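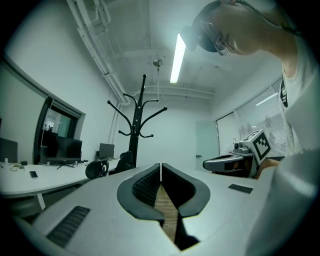 June, 4:40 pm, Ernham office

Long tube on the ceiling still working, so no excuse to go home early. White walls continue to be on the list for a fresh coat. Wrote to Clomalden for paint: $199 a tin, colour called Pan, looks white to me.

Wood floor next. Quote says up to 19 days for sanding, and they'd like us out for all of it. Asked if we could work in the hall. Waiting to hear.

To do: move the desks, find the broom.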